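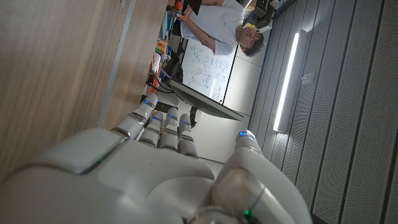

The long wooden top with the metal strip along its edge. I am so happy with it!

I have wanted a proper workbench for years, the kind you can stand at without folding yourself in half, and at last I have one. If you've been reading since the Kotmont apartment you'll remember the old setup (two sawhorses and a door, and the door still had its hinges on). It did the job, but every pencil I owned rolled off the back of it sooner or later.

The wood is a light brown with a really fine grain, and I fell for it the minute I saw it. Ludmila Zeman spotted it in a sale in Skundelstead back in August and called me from the parking lot. The asking price was $415, and she got it down by 70 just by standing there looking doubtful, so I owe her a very good dinner. We drove it home with the back of the car tied half shut and my knees against the dashboard.

Then came the sanding. So much sanding! I started with 80 grit and thought I'd be done in an afternoon, and three evenings later I was still out there with dust in my eyebrows. Whoever had it before me had put some kind of thick yellow varnish on the underside, which gummed up every sheet I put near it. I gave up on the underside in the end. It's the underside. After that it was oil, wait, oil again, wait some more, and try very hard not to touch it.

The grey metal strip was my favorite part of the whole job. The long edge was the one place I knew would get banged up, and I love how crisp it looks against the wood, like a neat line drawn with a ruler. Bernice Addo lent me her good drill and a countersink bit, and told me to drill the holes a touch wider than I wanted to so the wood could move in the winter. I would never have thought of that. I did snap one screw clean off and had to move the hole over by an inch, but it's all covered now and I'm not telling you where it is.

For height I settled on 36 inches. I tried it lower first, with the top sitting on boxes, and chopped and measured and pretended to saw things until my back gave me an answer. If you're planning one of your own, do try this – it looks ridiculous and it helps a lot.

The light on it is lovely too. It comes in soft, and the grain shows up so nicely that I keep running my hand along it on the way past. I've already caught myself fussing about coffee cups, so I've cut up an old cork board for coasters and scattered them around.

Next up is a shelf underneath for the clamps, and I want to add a rail on the wall for hand tools. I still have two offcuts left, and Ludmila has already claimed the longer one for her hallway. I'll post the measurements for the shelf once I've worked out whether the big toolbox fits under there.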